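Nelura 6 Spirit Ageing Vessel
Made by Hiseo
£317.00 including VAT
In stock

Home > Bar equipment > Ageing and infusing > Vessels

The Nelura is a six-litre stainless steel vessel with a screw-down lid, a tap, and a rack inside that holds oak staves. You fill it with young spirit, or with a batch of mixed cocktail, put the staves in and leave it alone. Hiseo says it gives you the character of a well-aged spirit in weeks. We sell it, and we don't think it does that. We do think it's a decent vessel for a bar that wants to rest its own Negronis, and that is how we would like you to judge it.

We took one in June and have kept it going ever since, mostly with a plain 40% grain spirit and twice with a Manhattan mix. What follows comes from that unit and from what customers have told us. Where we are quoting the maker, we say so.

What's in the box

Vessel with lid and silicone seal
Stainless tap, fitted
Stave rack
One set of medium toast oak staves
Cleaning brush
Instruction leaflet (the English is fine until the section on cleaning, where it stops making sense)

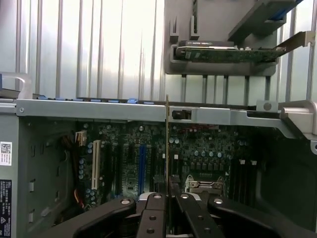
Most of what you pay for, after the steel, is in the staves. Hiseo cuts grooves down both faces so that more wood touches the liquid, and the idea is sound enough, as anybody who has used oak chips will know. More surface means faster colour. The grooves are straight and evenly spaced, something like the ribbed metal behind the open computer tower in the photo, only finer and a good deal browner. What the grooves can't do is let air through. A cask breathes, slowly, and a sealed steel pot doesn't, so you get the tannin and the vanilla early on and very little of the softening that is supposed to come after. Our grain spirit had a lovely colour by the second week. It tasted of a new shed.

By the fifth week it had calmed down a bit. We then pulled the staves and left it in glass for a month, and it was better again, though I would put that down to the month and give the vessel no credit for it.

The claims, one at a time

"Years of flavour in weeks." No. Years of colour, perhaps, depending on what you are used to drinking. We poured ours next to a modest bought whisky of no great age and everyone in the shop could tell which was which by smell alone.

"Reusable staves." Up to a point. The second fill was paler and thinner, and the third was hardly worth the cupboard space. Replacement sets are £79, and we think that's steep. Do the sums before you order, because a bar turning the vessel over regularly will spend more on wood than it did on the Nelura.

"Leak-free tap." True so far. Ours hasn't dripped.

"Professional finish." It's brushed steel with the maker's name on the front. It looks all right on a back bar and it shows fingerprints.

"Controlled oxygen exchange." We asked Hiseo what this meant and were told that the user may open the lid.

Where it does work

Cocktails. A batch of Manhattan sat in it for three weeks and came out rounder, with the vermouth less jumpy. Sharp drinks with citrus should never go in, whatever the recipe card says, as they go flat and strange. Stick to stirred drinks made from spirit, fortified wine and bitters. Take the staves out the moment you like the taste. If you leave them in over a long weekend hoping for a little more, you may well get a lot more.

It's also easy to clean compared with a small barrel, which you can't really clean at all. The opening is wide enough for a hand. The seal lifts out. We have moved ours from grain spirit to cocktail and back without carrying much over, apart from a faint orange note that took two rinses to shift.

And it doesn't lose liquid. Little barrels do, and on a hot back bar they lose plenty. If you have watched a small cask of good rum shrink over a summer you may feel the price is fair for that reason alone. 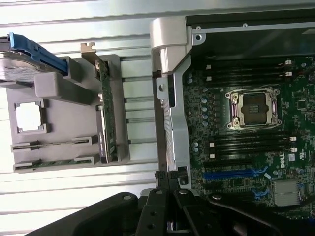

Châu Huỳnh wrote to us after buying one in the summer and disagreed with nearly all of this, saying that we had used poor spirit and then blamed the wood. A better base at a higher strength, cut down afterwards, had given a result that went on the menu and stayed there. We tried it that way with a stronger spirit and it was an improvement, with less of the raw plank about it. We still wouldn't call it aged. Châu's reply was that the guests don't call it aged either, they just order it, and that's a fair answer.

How it compares

Temico makes a plain steel vessel of much the same size with no rack. You hang the wood in it yourself, with string if you must. It costs less, the lid isn't as good, and what comes out tastes the same to us. If you already buy your own oak, look at that first.

The Lūse is a small real cask with steel hoops, and it does breathe. It also leaks for the first few days until the wood swells, has to be kept wet, and will be useless for anything delicate after you've put Campari in it. We like it more than we should.

Questions we are asked a lot

Can I put other makers' staves in the rack? Yes, if they're cut to length. Lacey Mottram on our trade desk can tell you which of the ones we stock will fit.

Does it need to be kept in the dark? Steel is dark enough. Keep it somewhere cool and steady.

Can I sell what I make in it? Check with your licensing officer before it goes on a menu, and keep a note of what went in and when. Please don't rely on the leaflet for this.

Will it distil? No. It has no heating element and isn't built to be heated.

Delivery and returns

Sent by courier, usually next working day. Unused vessels can come back within a month of delivery. Once it has had spirit in it, we can only take it back if it's faulty. Stave sets can't be returned once the bag has been opened.

Price and stock last checked October 2026.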